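Ticket: budget hold, second hand for the picking cell
Opened by: Talha Rizvi
Date: 3 February 2018

Hi Neelam, me again about the money! Before we sign for the Drovix hands I want the spares priced too, and the quote only lists the hands. Fruit is what we're buying them for, so that's what I've been trying.

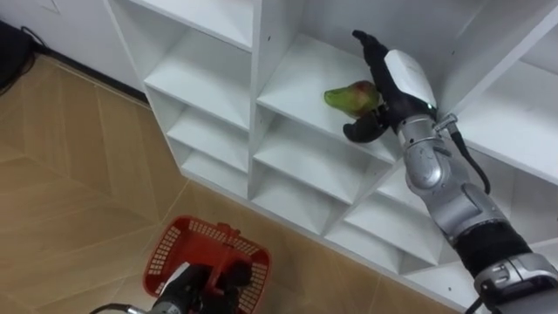 Stirside wants 6 weeks on cables and 3 on fingers, so I'd order both now (and yes, that eats into the November money). Can you ask them for a bundle price?

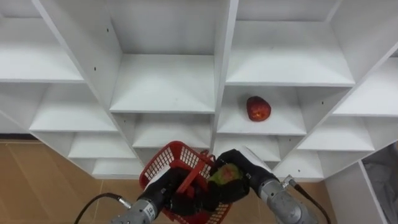
Attachment 2: apple over the basket, one more on the shelf

Neelam Uniyal: Asked. Waiting on Stirside. Leaving this open.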